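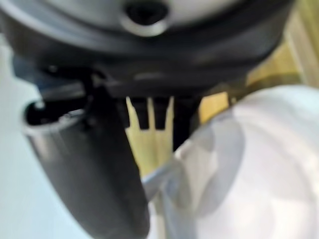
Tips for Comparing Grippers at Home and in the Shop

Household jobs are harder on a gripper than most bench tests. Bowls are slick, sandals bend, and towels fold where you don't want them to. These tips come from the Hesimby workshop, where we compare hands, fingers, wrist cameras and controllers on ordinary chores before anyone spends money on a full set. Last updated December 11, 2018.

Before you start

Pick three or four chores and stick with them. Ours are putting footwear on a rack, moving a bowl from one counter to another, hanging up a dish towel and closing a drawer. If you change the chores halfway through, the early scores are worthless and you will have to run them again.

Write down what counts as done. For the shoe rack, a sandal is done when it sits on the shelf and stays there after the hand lets go. Leaning against a post is a miss. Margit Vik and I argued over this for most of January before we put it on paper, and half of our first sheets had to be thrown out.

Clean the fingertips. Kitchen grease and carpet fuzz both change the grip. A damp cloth with a drop of dish soap is enough for plastic and rubber tips. Dry them completely before the next run. Don't use furniture polish anywhere near them.

Check every screw at the wrist. A loose wrist looks exactly like a bad controller, and you can lose a whole afternoon adjusting the wrong thing.

Choosing fingers

Narrow fingers get under rims and into gaps. They are good for bowls, cup handles and the straps of slides. They are poor at anything soft and heavy, such as a wet towel.

Wide padded fingers hold cloth well and are forgiving if you come in at a bad angle. On a low shelf they bump the board above.

Multi-jointed hands wrap around odd shapes, and they do well with footwear. They also take longer to set up. Allow an hour the first time. Samer Obeidat can do it in less, but he has had a lot of practice with the Tatex hand.

If you can only buy one, buy the one that handles your most common chore and live with the rest. We bought a Nordin two-finger set for $218 as a backup and it gets used more than anything else on the bench.

Wrist cameras

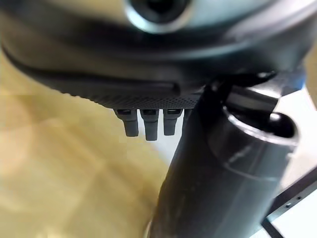
Mount the camera so that it sees the fingertips and a little beyond them. If the housing fills most of the picture, tilt the bracket outward a few degrees and try again. You want to see the object before the fingers reach it.

Fix the focus by hand. Autofocus hunts when the hand moves, and it usually settles on the wrong thing. Set it on an object held at the fingertips and leave it alone. The background will go soft, and for most grasping work that does no harm.

Watch for glare. White dishes and glossy finger covers both throw highlights. Moving a lamp two feet to one side often helps more than any camera setting. A scrap of matte black tape over shiny parts will take care of what's left.

Leave slack in the camera cable, then turn the wrist to both ends of its travel by hand with the power off. If the cable pulls tight at either end, add more slack. Tie it down at the forearm and keep it off the fingers.

Working near the floor

Low racks make a good test. The arm has to reach down and forward at the same time, and there is usually a tabletop or shelf overhead to avoid. Start with the upper shelf. Lower shelves can wait until the upper one goes well several times in a row.

Lift high, then move across. Dragging a sole over the front of a board will turn it in the hand.

Grip slides and slippers by the strap. The strap is the thickest part and gives the fingers something to close around. Gripping by the edge of the sole works until the sandal tips.
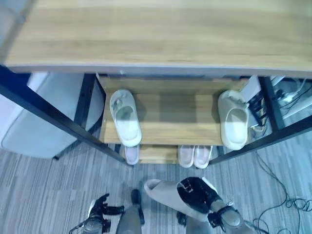 Carrying a slide to the rack, right hand gripping at the strap.

Tape down loose cables or run them along the wall before a mobile base goes anywhere near them. We should do this more often than we do.

Carpet marks are from dragging, mostly. Keep the hand an inch clear of the pile when it isn't holding anything.

Comparing controllers

Run the same chore with each controller on the same day, with the same person driving. Helge Løken is quick with a Bunton hand controller and slow with everything else, so his times tell us about Helge. Ylva Forsberg is more even, and we use her numbers for the comparison sheet.

Give each controller a warm-up of 7 tries that you don't score. After that, score everything, including the bad ones.

Note the time, whether the object was dropped, and whether the driver had to let go and grab again. The last one is the most useful column on our sheet. We have 1,777 scored tries on file and the regrabs sort the controllers better than the times do.

Storing the parts

Keep each set of fingers in its own box with its screws. Write the screw size on the lid. Hang cables on a wide peg so they don't kink, and put spare camera mounts in a zip bag with the matching hex key.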